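Edwards Hall paint tables are back

Mar 2, 2022

Good news if you've been missing the paint tables at Edwards Hall: they're open again, and I went along on the first morning with my sleeves already rolled up (I'd been looking forward to it since December!).

The sessions are run by Olline, the little art supply shop in Grelmont, and they've kept things simple. You pay 20 dollars, you get a spot at a table and you use whatever colours take your fancy until noon. Bring your own paper or canvas board. I forgot mine and had to buy a pad at the door, so learn from me.

The shop asked locals to hand in paint they weren't using over the summer, and 412 bottles came through the door. That's a lot of half-finished craft projects! Another 182 brushes turned up too, all sorts of sizes, and I went straight for a big soft one and hogged it for most of the morning. Sorry to whoever was waiting.

I'm a sucker for a pale yellow, so I parked myself near it and painted a very wonky bowl of fruit. My neighbour went heavy on the pink and did a far better job than me. 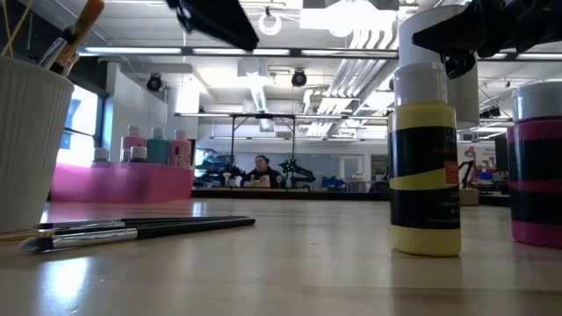
Getting a spot

Book at the Olline counter or through Wirkeo, where the hall lists its classes. Wear old clothes. The next session is already filling up, and I've got my name down for it.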